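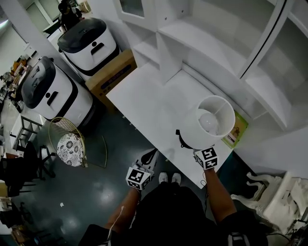 Tabletop Game Design, Handout 6: Reading a Power

Bring this to the session along with your Matico starter set. If you have lost the dice bag, any dice will do.

A power on a miniature does three jobs at once. It tells the player what the figure can do, it tells the opponent what to be afraid of, and it tells the designer what will be complained about by Thursday.

1. Trigger, cost, effect

Every power in Matico can be split into these parts. Take the Toll Keeper from the Oltirby set:

"When an enemy figure moves adjacent, you may remove a token from this card. If you do, that figure's move ends."

Trigger: an enemy moves adjacent. Cost: a token. Effect: the move ends. Note the word "may." Half of last year's class left it out of their own cards and wrote figures that spent their tokens whether the player liked it or not. One of them was quite fun, by accident.

2. Pricing

Matico teams are built to 1000 points, which sounds generous until you price a dragon. The Toll Keeper costs 60. Ask what the figure would be worth with the power crossed out, then what the power is worth on its own. The two rarely add up to the printed cost, and the gap is where you will find the designer's opinion.

Beware of powers that are cheap alone and awful in company. The Nyamweya Drummer lets a friendly figure use its power again. Put her beside the Toll Keeper and read both cards slowly.

3. Timing

If two powers share a trigger, the active player's goes first. This is on page 12 of the rulebook, in a gray box, in the smallest type the printer owned.

Exercise (due Sun 4 November)

Write 3 powers for a blank figure in the Fundano set. Mark the trigger, cost and effect in each. Then swap with a partner, who will try to break them. Being broken does not lose you marks - arguing with your partner for an hour might.

Keep your drafts. We come back to them in May, when you will like them less.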